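4 Preparing and slicing cucumbers

Read section 3 (Fitting the blade insert) before you begin. The Nerkano slicer must be standing on a dry worktop with all four feet flat and the bowl pushed in until it clicks.

4.1 Choosing the cucumber

The feed tube takes one whole cucumber of up to about 400 g. Long, straight cucumbers give the most even slices. Curved ones can be used, but should be cut in half first and fed in one piece at a time.

Press the cucumber gently along its length. It should be firm at both ends. A soft end will crush against the blade instead of slicing, and the pulp collects under the insert, where it is awkward to clean out. Cut soft parts away until you reach firm flesh.

Smooth and bumpy varieties are both suitable. Skin colour makes no difference to the slicer. Very dark, ridged skins tend to be tougher, so use the blade on setting 2 or higher for these, or peel them first.

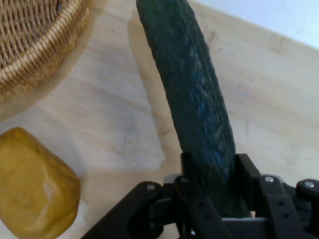
Small marks and scratches on the skin do not need to be cut out. Wax does. If the cucumber feels greasy or slippery when dry, peel it, or scrub it under warm water with a vegetable brush.

4.2 Washing and trimming

1. Rinse the cucumber under cold running water. Rub bumpy skins with your fingers or a soft brush, as grit can sit between the ridges.
2. Dry it with a clean cloth. A wet cucumber slides about in the feed tube and the slices come out wedge-shaped.
3. Cut off both ends, taking away a piece the width of a finger at the stalk end and a little less at the other.
4. Taste a thin slice from the stalk end. If it is bitter, trim further and taste again.
5. Stand the cucumber beside the feed tube. If it comes higher than the line marked MAX, cut it in two.

Note: Do not remove the seeds before slicing if you want rounds. For half-moons, halve the cucumber lengthways, scrape out the seeds with a teaspoon and put both halves back together in the feed tube, flat sides touching.

4.3 Slicing

CAUTION: The blade is sharp on both edges. Never put fingers, a spoon or a knife into the feed tube. Use only the pusher supplied.

1. Turn the thickness dial to the setting you want (see 4.4).
2. Lower the cucumber into the feed tube, wider end first.
3. Place the pusher on top. The ribs on the pusher line up with the grooves in the tube.
4. Hold the slicer steady with one hand on the top plate.
5. Turn the handle clockwise at an even speed and let the pusher follow down under light pressure.
6. When the pusher reaches its stop, give the handle two more turns to clear the blade.
7. Return the thickness dial to 0 before lifting out the bowl.

Note: A thin end piece stays behind under the pusher. This is normal. Chop it by hand.

If the handle becomes stiff, stop. Turn it half a turn anticlockwise, set the dial to 0, take out the pusher and tip the cucumber back out of the tube. Check for skin wrapped round the blade. Do not force the handle.

4.4 Thickness settings

Setting 1: paper-thin, for sandwiches and pressed salad. Peeled cucumbers only.
Setting 2: thin, for quick pickles.
Setting 3: medium, for green salads and dips.
Setting 4: thick, for jar pickles and for cutting into sticks afterwards.

The dial can be moved between settings, but only when the handle is still.

4.5 Salting

For pressed salad or pickles, some of the water has to come out of the slices first.

1. Put the Skadberg draining basket (part 791, sold separately) inside the bowl, or use a colander over a plate.
2. Spread the slices in layers and sprinkle each layer lightly with fine salt.
3. Leave for 15 minutes. Thick slices need twice as long.
4. Rinse quickly, then press between two clean cloths.

4.6 Keeping

Sliced cucumber keeps in the bowl, with the lid on, for up to 24 hours in the fridge. Pour off any liquid before serving. Whole cucumbers are better kept in the warmest part of the fridge, usually the top shelf or the door, and away from tomatoes, bananas and melons. Do not freeze slices meant for salad.

CAUTION: Do not leave salted slices in contact with the blade insert. Rinse the insert straight after use and dry it standing up. Cleaning is covered in section 6.

Recipe cards for quick pickles and pressed salad, written by Yu-na Wi, are in the pocket inside the back cover.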